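专访 Nirnovden 首席开发者 Aigars Rozīte：轻节点、状态裁剪与手续费市场
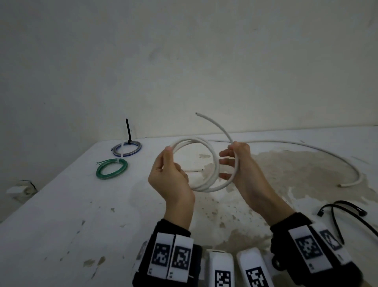

从支付通道到独立主链

Nirnovden 是一条采用权益证明的公链，主网已运行两年多。Aigars Rozīte 负责共识层和客户端实现，此前做过数据库存储引擎。采访于2023年11月25日以视频方式进行，本文按主题整理，个别段落的顺序有调整。

谈到项目起源，Rozīte 说最早的代码与公链无关。“我们当时在写一个支付通道库，名字叫 Jadness，目标是让小额结算不必每笔都上链。写到争议处理那一部分，发现底层链的最终性时间太长，通道的锁定期只能跟着拉长。锁定期一长，流动性占用就上去了，商户不接受。”

团队先尝试在现有公链上做侧链，方案维持了半年左右后放弃。按他的说法，侧链的桥合约需要一组签名人，签名人的轮换规则始终没有写出让审计方满意的版本。Jadness 后来作为二层组件保留下来，目前仍在维护，接口与第一版不兼容。

验证者集合

Nirnovden 每个纪元选出101名验证者出块，候选名单不设上限。之所以取奇数，Rozīte 解释说主要是历史原因，早期版本的投票逻辑按简单多数写成，改为三分之二门限后没有再动这个参数。

“外界常问为什么不扩大。签名聚合以后，带宽不是主要瓶颈，真正的开销在视图切换。领导者掉线时，每个节点都要收集超时证书，集合越大，尾部延迟越难看。我们在测试网上跑过更大的集合，正常路径几乎没有差别，异常路径差得很多。”

他承认目前的委托分布偏集中，排名靠前的几家托管机构占了相当比例的权益。协议层没有设置单一验证者的权益上限，他本人也不赞成设置。“拆成几个身份就绕过去了，链上看不出来。能做的是让收益曲线在高位变平，这个提案在讨论，参数还没有定。”

状态裁剪

八月的硬分叉引入了名为 Sakalauskas 的状态存储模块，这也是今年改动最大的一部分。旧版客户端把全部历史状态存放在同一棵树里，全节点磁盘占用已接近800 GB，新节点同步需要数天。

Sakalauskas 把状态分为活跃区和归档区。连续若干纪元没有被读写的账户移入归档区，普通节点只保留其承诺值，账户持有人再次发起交易时需要附带一份见证数据。Rozīte 说见证数据由钱包自动获取，用户侧多出的步骤很少，但钱包开发者的工作量确实增加了。

“分叉之后头两周的工单基本都来自钱包。有的实现把见证缓存在本地，缓存过期后没有重新请求，交易被拒绝，报错信息写的又是余额不足。错误码是我们定义得太粗，后来的小版本里拆开了。”

记者问及归档数据由谁保存。他回答说，归档节点目前由基金会和几家区块浏览器运营，协议没有专门的激励。这一点在论坛上有过争论，反对意见认为归档节点一旦同时下线，沉睡账户就无法动用。“理论上成立。任何一份完整副本都能恢复服务，副本也可以离线保存，所以我个人把它归为可用性问题，安全性不受影响。不过对一个急着转账的人来说，两者没有区别，这个批评我接受。”

手续费

手续费机制沿用基础费加小费的结构，基础费按前一区块的填充率调整。Nirnovden 的不同之处在于把计算和存储分开计价，两种资源各有一条价格曲线。

Rozīte 表示，分开计价是为了避免铸造类应用在短时间内把转账费用一并推高。出块间隔为600毫秒，价格更新过快会造成振荡，因此存储价格每隔若干区块才调整一次。“第一版的调整系数偏大，价格在两个值之间来回跳，交易所的提币服务按较高的那个报价，用户多付了钱。现在的系数保守得多，代价是突发流量到来时反应偏慢。”

基础费全部销毁，小费归出块者。对于市场上流传的“通缩”说法，他不愿评论，只说销毁量取决于使用量，公开数据可查，客户端团队不做价格方面的预测。

客户端与测试

目前主网有两个客户端，参考实现用 Rust 编写，另一个名为 Ulleck，用 Go 编写，由独立小组开发。后者占验证者权益的比例仍然较低，Rozīte 希望明年能超过三分之一。

两个客户端之间的差分测试每晚运行，用例集最多时含601个共识场景，后来合并了一批重复项。今年发现的分歧中，最严重的一处出在纪元边界的整数舍入：两个实现对零头权益的处理方式不同，在特定委托金额下会算出不同的验证者排序。该问题在测试网阶段修复，没有进入主网。

“规范里那一句写的是‘按比例分配’，没有写向哪边取整。两边都没有写错，是规范写漏了。之后凡是涉及除法的地方，规范里都附伪代码。”

后续计划

下一次升级的范围尚未冻结。已经确定的内容包括轻客户端的同步委员会证明，以及 Jadness 通道在主链上的原生验证指令。后者可以把关闭通道的计算费用降下来，降幅要等基准测试完成才公布。

跨链桥不在计划之内。Rozīte 说团队收到过几份合作提案，都没有进入设计阶段，原因与当年放弃侧链时相同。阈值加密的内存池仍处于研究状态，主要障碍是密钥生成环节在验证者轮换时耗时过长，相关笔记已放在代码仓库的研究目录下，欢迎提交意见。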